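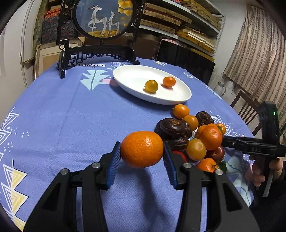 An orange held between the blue finger pads of a hand-held gripper, with a second gripper at the right.

Grip rules for hand-held collection tools revised

2 min read
June | By Amparo Lorente

Millside has issued a revised code of practice for teams that record handling tasks with hand-held grippers. It replaces the text used at the Loltbridge and Bistmont sites and applies to all sessions booked from the end of the month.

The main change concerns soft produce. Operators must close the fingers until the item is held, stop, and lift it clear of the surface before moving sideways. Squeezing further once the item is held is now logged as a fault. A damaged item is taken off the table and the take is marked void.

Where two grippers share a table, one operator is named as lead for each take. The second tool may approach the same pile but may not close on an item until the lead has released.

Finger pads are to be checked at the start of each session and replaced after up to 270 takes. Pivot bolts are checked at the same time.

The draft was tested over 322 takes at Loltbridge. Iraklis Psarras, who edited the code, said most queries concerned the definition of a lift. "We settled on visible clearance under the item," he said. "A height in millimetres could not be judged by the operator."

Section 4, on the cleaning of pads between food items, is unchanged. Comments go to the Bahrami office.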